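Setting Up to Photograph Your Coins, Part 3: Lights and White Balance

Posted 11/30/22 by the Grotley Coin Notes editor
14 comments | 60 shares

Okay, you've got your copy stand together and your coin is sitting flat. Now for the fun part (I really do think it's the fun part!). I'm using my Sheehan stand and two Nakance lamps, but any pair of small desk lamps with matching bulbs will do.

1. Turn off the room lights and pull the blinds. Mixed light will turn a nice brown cent orange on one side and green on the other.

2. Put one lamp at 10 o'clock and one at 2 o'clock, heads up high and close to the lens. Low lamps make every tiny hairline look like a gouge.

Note: For proof coins I drop the 2 o'clock lamp a little and put a scrap of tracing paper over it. Play with it, you'll see the mirrors go dark and the portrait pop.

3. Set a plain white card under the lens and take your custom white balance off that. Do it again any time you swap a bulb.

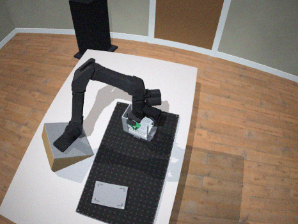

4. Swap in the coin, holding it by the edge, and focus on the date. I use live view zoomed all the way in – my eyes aren't what they were.

5. Shoot with the timer set to 3 seconds so your hand is well off the stand.

Caution: Those lamp heads get hot. Let them cool before you move them, and never leave one leaning over a coin in a soft vinyl flip.

6. Name your files right away. I go with date, variety and side, and after 273 shots of large cents from the Coltley hoard I was very glad I did.

Next up is cropping, and getting both sides to come out the same size.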